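Skilberg mezzanine railing, black, horizontal bars

Reviewed after 6 months. Four stars out of five

Quick one as I've had this open in a tab since Sunday and keep not finishing it.

We needed a railing for the upper walkway in the workshop. Old one was a wobbly timber thing, failed the inspection, had to go. Looked at Muvwood first (lovely, but glass panels, and I'm not cleaning glass in a room full of sawdust). Zovell do one with upright bars, cheaper, but 9 weeks wait. So Skilberg it was. Came in 5 boxes, all marked, nothing missing. One bar had a scratch on the underside. Couldn't be bothered to send it back, touched it up with a pen.

Fitting. Took the two of us a day and a half. The instructions say half a day, ignore that. The bars go in easily enough, it's getting the line straight that eats the time. Do the two end posts first, string between them, then everything else. We didn't and had to take one section back off. Allen key in the box is soft as cheese so use your own.

Looks: very happy. I was worried black would be heavy against the white ceiling but it's the opposite, it tidies the whole room up. Goes with the black grid on the big window too, which I'd like to say was planned. 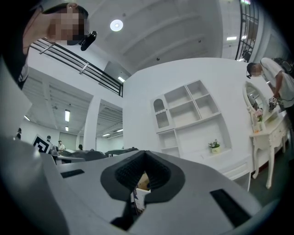

Black bars, white clamps, white ceiling. Window with the black grid is top right.

The white clamps are a matter of taste. You can order black ones, 20 quid extra, I was too tight. Don't mind them now. They do show finger marks, more than the bars do, so they get a wipe when I rememeber.

Strength is fine. People lean on it all day, no creak, no give. I went round with the key after the first month and a few of the fixings had worked a bit loose, nipped them up, not moved since. Put it in your diary though.

Downsides. Horizontal bars are a ladder if you've got small children about, so check your regs before you order, we're adults only up there. Dust sits on every bar. And the end caps are thin plastic, one cracked going on and a spare was around £6 plus postage, cheeky.

Delivery was Yupanqui, kerbside only, so have someone strong in.

Would buy again, yes. Would pay for the black clamps next time probaly. Lost a star for the end caps and that allen key.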